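# How to budget for a small tabletop robot arm

The price on the arm's product page is the number everybody brings to the first meeting, and it's usually the smallest part of the argument later. I've put together equipment requests for two tabletop cells at our Salstead site, and both times the arm itself was the easy line. What follows is the order I now work in. It assumes a light arm on a bench, picking up small items, with one person looking after it part of the time.

## 1. Write down the job before you look at arms

Use one page. Put down what gets picked up, where it starts, where it ends, and how fast it needs to happen. Weigh the heaviest item and measure the widest one. If your items come in several kinds of packaging, keep one of each in a bin and take the bin with you when you visit suppliers.

Then write down what the arm will not be asked to do in the first year. Ours said no bagged goods and nothing over the payload of the cheapest arm we were considering. Elisa Galli in purchasing held us to that page twice, and she was right both times.

## 2. Split the request into four lines

One lump sum is hard to defend and harder to adjust. I use these:

| Line | What goes in it |
|---|---|
| Arm | Arm, controller, power supply, mounting hardware |
| Tooling | Gripper or suction cup, pump, tubing, adapter plate, spares |
| Station | Table, mat, backdrop, stands, lighting, cable routing |
| Time | Setup hours, training, upkeep |

Anything that doesn't fit goes under the line where it would be missed most. An emergency stop goes with the arm. A camera goes with the station, along with the pole it sits on.

Keep shipping inside each line. If it has its own line, somebody will cut it.

## 3. Price the tooling properly

Suction is the cheaper way to start if your items have a flat, sealed surface somewhere on top. You need a cup, a vacuum source, a valve and tubing. Check whether the arm's controller can switch the valve directly. If it can't, add a relay board and an afternoon of someone's time.

Rough, patterned or soft surfaces leak. Test with the real item before you order. Rinaldi sent us a small set of sample cups for the asking, and we tried them by hand with a borrowed pump. Half the cups we had planned to buy came off the list.

Ask what the adapter plate costs. It's a flat piece of metal with holes in it and it can hold up a project for weeks. If you have access to a machine shop, get the drawing and make your own.

Finger grippers cost more and weigh more, and the weight comes out of your payload. If the arm lifts 2 pounds and the gripper takes up half of that, you have a one-pound arm.

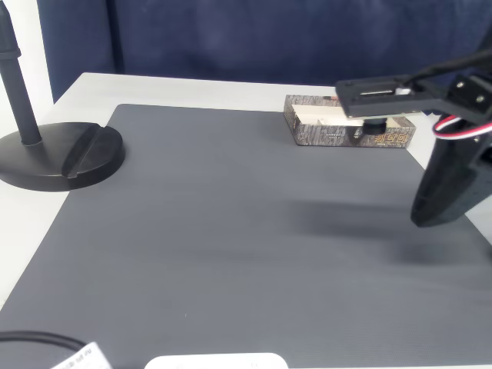
Cups wear out, tubing cracks at the fittings, and both are cheap enough to order in bulk. Put a year's supply in the first order. A second purchase order for a bag of rubber parts takes as much paperwork as the first one did.

## 4. Don't skip the station line

This line looks like padding to people who haven't set one up. Go through it item by item so it can stand up to questions:

- **Table.** It has to be stiff. A folding table will rock when the arm changes direction. Look in storage before you buy.
- **Mat.** Pick a plain one that doesn't shine. It protects the tabletop and helps a camera tell the item from the surface.
- **Backdrop.** If you use a camera, hang plain fabric behind the table. People walking past in bright shirts will cause you trouble otherwise.
- **Stands.** Get heavy bases. Light ones creep a little each day and your calibration goes with them.
- **Cables.** Buy longer than you think, and buy ties and sleeving. A cable that snags at full reach can pull a connector off the arm.
- **Lighting.** One diffuse lamp may do. Wait until the table is in its final spot before you choose it.

We put $50 down for cable ties, sleeving and labels and spent all of it. The backdrop cost less than that.

Measure the floor space with the arm at full reach, then add room for a person to stand and work. At our Cadthorpe building the first location failed on this alone, and the table had to go across the hall.

## 5. Put hours on the time line

Managers who haven't bought this kind of equipment expect it to work out of the box. Small arms do move on the first day. Getting one to do your job the same way every time takes longer.

We planned 30 hours for setup on the second cell, spread over September. That covered mounting, wiring, teaching positions, and running the job with someone watching. It did not cover writing instructions for the next person, and I'd add that now.

Name the person. "Engineering support" in a budget request means no one has agreed to it. Bogdan Tănase took ours on, and his supervisor signed the page.

## 6. Get quotes that can be compared

Send the same one-page job description to each supplier and ask for the same four lines back. Some will refuse and send a package price. Ask them again, in writing, for:

1. What is in the box and what is optional.
2. Lead time for the arm, and separately for the tooling.
3. Warranty length, and who pays shipping on a return.
4. Cost of a replacement joint or motor.
5. Whether the software has a yearly fee, and what still works if you stop paying.

Number five matters more than it used to. One quote we had from Plodbridge was the lowest on the arm and the highest once three years of license fees were added. They were open about it when asked.

If a supplier is close enough, bring your bin of items and ask to see one picked up. Watch how long they spend adjusting things between tries.

## 7. Hold some money back

Ask for a reserve and say what it's for. Ours was $2,000, tied to tooling changes and damage, and it could be spent without a new request as long as Elisa was told. We used part of it on a different cup size and a longer power cable. The rest went back at the end of the year, which made the next request easier to get through.

If reserves aren't allowed where you work, order in two stages. Buy the arm, one type of tooling and the bare station first. Run the job for a month. Then put in the second order with notes from the trial attached.

## 8. Plan for what happens after

Decide before you buy who keeps the spare parts, where the backup of the program lives, and what happens to the work if the arm is down for a week. Write the manual method on the back of the job page and leave it at the table.

Athina Antoniadis keeps a log for both cells in a plain notebook: date, what stopped, what was done. When we came to price a third one, that notebook told us which spares to double and which ones to drop from the list. Start one on the first day and charge it to the station line.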